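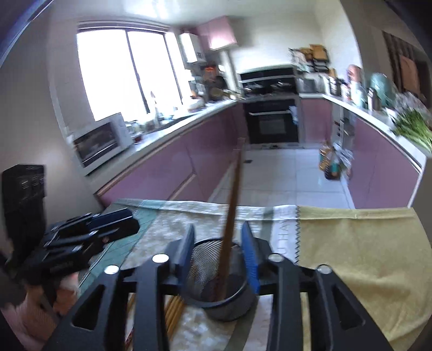 How to Write a Short Film Review for a Local Site
Updated 30 Sep 2025

Most small film sites want reviews between 400 and 600 words. The one on my screen as I write this guide came to 401, and the editor took it without asking for more. The steps below are the ones I use for the Mitholm listings page, and they work for features, documentaries and most festival titles.

What you need

A notebook or a phone with the screen dimmed
The film's running time, release year and rating
Two hours after the film to write, and a second sitting to edit

Step 1: Watch without reading first

Skip other reviews until your draft is done. If you read three of them beforehand you will end up answering them. A plot line from the listing is enough to tell you what kind of film you are sitting down to.

Step 2: Take few notes

Write down a word or two at a time. I usually leave the theater with 12 notes at most, and half of them are names or lines of dialogue I want to get right. Mark any note you made in the first ten minutes. Openings are easy to forget and they often set up what the film is going to do later.

Step 3: Decide what you think

Before drafting, write one sentence that gives your opinion. For Cuervo, a drama about two brothers running a ferry, mine was: "The river scenes are strong and the family scenes repeat themselves." Everything in the review then had to support that sentence or get out of the way. If you can't write the sentence yet, wait until the next morning and try again.

Step 4: Write the plot paragraph

Keep it to four or five sentences. Say who the main character is, where they are and what they want. Stop before the halfway point of the film. A fair rule is that anything in the trailer is safe to mention, and anything that surprised you should stay out.

Use the present tense. "She leaves town" reads better than "she left town," and it is what most editors expect. Put the actor's name in parentheses after the character's name the first time, and after that use the character's name only.

Step 5: Write the opinion paragraphs

Two or three paragraphs are plenty. Pick the parts of the film that shaped your opinion and leave the rest. You don't have to cover acting, music, camera work and script in every review. If the music made no impression, you can skip it.

Give a reason with each judgment. "The ending is weak" tells the reader very little. "The ending settles the court case in one phone call" tells them what went wrong – and lets them decide if they would mind.

With subtitled films, be careful about judging the dialogue. When I reviewed Tratau I complained about stiff lines, and a reader who spoke the language wrote in to say the subtitles were at fault. I now say "in the subtitled version" when I quote a line.

Step 6: Add the details

Put these at the end, one per line: title, year, running time, rating, language and where the film is showing. Check each against the distributor's page. Running times on ticket sites often include the trailers.

Step 7: Choose a score, if the site uses one

Mitholm scores out of ten. I have given one 9 so far, for Zistbridge, and I would still give it. Look over your last few scores before you pick a new one, and ask if this film is really better or worse than those.

Step 8: Cut and check

Leave the draft overnight. Then read it out loud and take out:

Sentences that repeat the plot
Words like "very" and "truly"
Comparisons to films your readers may not have seen
Any spoiler that slipped in

Check the spelling of every name last. Cast lists get copied from site to site with the same mistakes, so use the film's own credits where you can.

Sending it in

Paste the text into the body of the email unless the site asks for an attachment. Put the film title and the word count in the subject line. If you saw the film at a free press screening, say so in the email and let the editor decide how to word the note.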